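Thu 3 September

Up before five. Cold on the ridge and I couldn't find my second glove. Andor Borbély had the truck running already, and we drove out to Hetton without much talk. The gate at the bottom was open again, so I shut it and made a note of it.

We are counting bighorn this week. Yesterday's sheet from the north side came back smudged and I had to copy it out before we could start. Last year the whole range came in at 2,025 animals. The year before the die-off it was 3,937. I keep both numbers on the inside cover of the notebook so I don't have to look them up.

First group at 6:40, ewes and lambs on the slope under the Dabbas road. Three of the lambs were coughing. You can hear it a long way off when there's no wind. One ewe stood apart from the others with her head low, and she didn't move when the rest went up. I watched her through the scope for 30 minutes and she lay down twice. I wrote her in as sick and gave the position.

Andor wanted to walk down for a closer look. I said no. She would have run, or tried to, and it wouldn't have told us anything we didn't have. He was annoyed for a while and then he wasn't.

Second group further along, all rams, nine of them, in good shape. One has a broken horn on the left side. I think I know him from the October count but I'd have to check the old sheets.

Ate lunch in the truck. Cheese sandwich, and the last of the plums, which had gone soft.

In the afternoon we went around to Tudgate to find the ram that was reported on Monday. It took a while because the directions said the second culvert and it was the third. Dead several days, and the coyotes had been at him. We got the swabs and one ear tag, number hard to read. Andor held the bags and I did the labels. Washed up at the creek with the jug and the soap and still smelled it all the way home.

The lab won't have anything for 10 days. They said the same in spring and it was closer to three weeks. If it's the same pneumonia as before, the domestic flock on the Mesotlow lease will come up again, and there will be another meeting about moving the fence. I don't know what I'd say at it. The man who runs those sheep has been decent to us and lets us cross whenever we ask.

Got in at seven. Soup from the freezer. Typed up the morning sheet but left the afternoon for tomorrow.

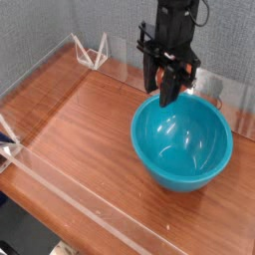

For tomorrow

Call the lab and give them the sample numbers. Ask if they want the ear tag sent or just a photo of it.

Buy bags, the heavy ones, and a new pair of gloves.

Look up the broken-horn ram.

Back to the Dabbas road at first light to see if that ewe is still there.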